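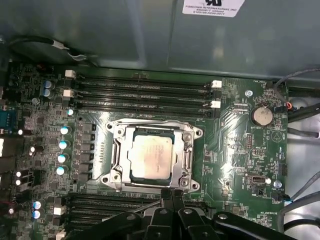
Pose de bardage fibres-ciment sur ossature bois : lame d'air et jeu aux abouts

Publié par Elaheh Ghasemi

Bonjour,
Je rénove le pignon ouest d'une maison à ossature bois. Composition actuelle, de l'intérieur vers l'extérieur : plaque de plâtre, pare-vapeur, montants avec laine minérale, panneau OSB, pare-pluie. L'ancien clin bois a été déposé en novembre. Je prévois des lames fibres-ciment Tivance, pose horizontale à recouvrement, sur tasseaux verticaux.

Deux points me bloquent. Le poseur (entreprise Bagheri) propose de visser les lames directement dans l'OSB à travers le pare-pluie, sans tasseaux, pour ne pas reprendre les tableaux de fenêtres. Par ailleurs, son devis ne mentionne aucun jeu entre abouts de lames ni aucun traitement des coupes. Le pignon compte 522 lames avec les chutes, donc j'aimerais trancher avant la commande. Merci d'avance.

Kourosh Kazemi

Sur le premier point, je refuserais. Sans tasseaux, il n'y a pas de lame d'air ventilée, et l'eau qui passe derrière le bardage reste au contact du pare-pluie. Chaque vis devient en plus un point de percement direct de l'OSB. Sur un pignon ouest, c'est la configuration la plus défavorable.

Prévoyez des tasseaux d'épaisseur suffisante pour garder une lame d'air continue sur toute la hauteur, fixés au droit des montants et non entre deux. Entrée d'air en pied avec grille anti-rongeurs, sortie en tête sous la rive. Une bande de protection sur la face avant des tasseaux est utile derrière les joints d'about. 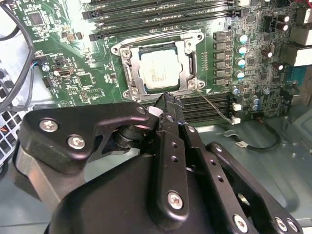 Pour les tableaux de fenêtres, la surépaisseur se rattrape avec un profil d'habillage en aluminium laqué et une bavette prolongée. C'est un poste à chiffrer, mais il est modeste par rapport à une reprise de façade. Vérifiez que la bavette déborde bien du nu fini — c'est souvent là que le devis est optimiste.

Pour les abouts, reportez-vous à la notice de la gamme : le jeu varie selon les fabricants. Toujours au droit d'un tasseau, et décalés d'un rang à l'autre. Les coupes se dépoussièrent puis se peignent avec le produit de retouche avant pose.

Govodgate

Même avis pour les tasseaux. Chez moi les lames sont posées depuis 11 ans, rien n'a bougé. Pensez au masque et à l'aspiration pour la découpe, la poussière de silice est nocive.

Stavasow

J'ai mis du mastic dans tous les joints et il s'est décollé par endroits au bout de 2 hivers. Je ne sais pas si c'était le mastic ou le support.

Sujets récents
Clin fibres-ciment : vis ou clous ?
Bavette aluminium sur appui existant
Pare-pluie déchiré avant pose du bardage
Peindre un bardage fibres-ciment déjà teinté

Imprimer cette page
Envoyer par e-mail

Contact | © Entraide Façade, tous droits réservés | Haut de page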